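Members' Newsletter: Planning a Family Visit to Burlow Wildlife Park

Burlow Wildlife Park changed its admission structure in January, and many member families have written to the Travel Benefits Office with questions about what the new tickets include. Pushpa Shukla, who has managed guest admissions at the park for 4 years, agreed to speak with the newsletter about pricing, timing and the most common mistakes made at the gate.

Ms. Shukla began with the matter that produces the most letters. The park no longer sells a single adult ticket that covers every area. Visitors now choose between a day ticket, which admits the holder to the main grounds, and a combined ticket, which adds the Aretti aviary and the shuttle bus.

"Families with small children very often buy the day ticket and then pay for the shuttle separately once the children are tired," she said. "By the early afternoon they have spent more than the combined ticket would have cost them. We would much prefer that they ask us at the window."

Tickets bought through the park's own website cost less than those bought on arrival, and the difference applies to every age group. Ms. Shukla advised members to enter their membership number before choosing a date, as the discount cannot be added after payment. Last season her staff handled 2804 requests to apply a discount to a ticket already paid for. All of them had to be declined under the terms of sale.

Asked about discount vouchers from outside sellers, she was careful in her answer. The park honors vouchers from its listed partners, among them the Kashyap hotel group, whose guests receive one free child admission with each paid adult. Vouchers from other sources are checked individually, and the line for this service can be long on busy mornings.

"I would not tell anyone to avoid a voucher," she said. "I would tell them to read the back of it. Many do not apply during school vacations, and people learn this when they are standing in front of us with three children and a stroller."

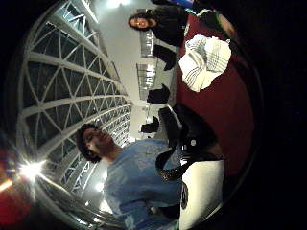
According to Ashok Mishra, the hour of arrival matters as much as the price. The gates open at 9 a.m., and visitors who come through in the first hour generally find parking in the near lot, which is free to members. After 11 a.m. cars are directed to the Bratard Road lot, where a fee is charged and a walk of 614 yards separates the last row from the entrance. Mr. Mishra recommended that families with strollers or wheelchairs ask the parking attendant for a drop-off pass, which is issued without charge.

He also spoke about the order in which the grounds are best seen. Most visitors turn right after the entrance and follow the main path to the big cats, with the result that this part of the park is crowded until lunch. The left-hand path leads to the river animals and the small mammal houses.

"Turn left," Mr. Mishra said. "The otters are fed at 9:30, and on most mornings there is room at the rail for everyone who comes."

On the subject of food, both staff members confirmed that outside meals are allowed. Coolers must fit under a picnic bench, and glass containers are not accepted. There are 33 picnic tables near the north playground, none of which can be reserved. Refillable water bottles may be filled free of charge at any of the cafés. Ms. Shukla noted that café prices are the same for members and non-members this year, which is a change from the earlier arrangement and has caused some disappointment.

"We have heard the complaints, and they were passed on," she said. "I cannot promise a different answer for next season."

Same-day reentry remains available. Visitors must have a hand stamp before leaving and must keep their original ticket, whether printed or on a phone. Those who plan to rest at a hotel during the hottest part of the day should note that the last reentry is at 4 p.m., and that the aviary closes to new arrivals half an hour earlier.

Refunds for bad weather are not given. A ticket that has not been scanned may be moved once to another date in the same season, provided that the request is made before closing time on the original date. Members may submit the request by telephone or at the admissions window. The membership card and the order number will be needed in either case.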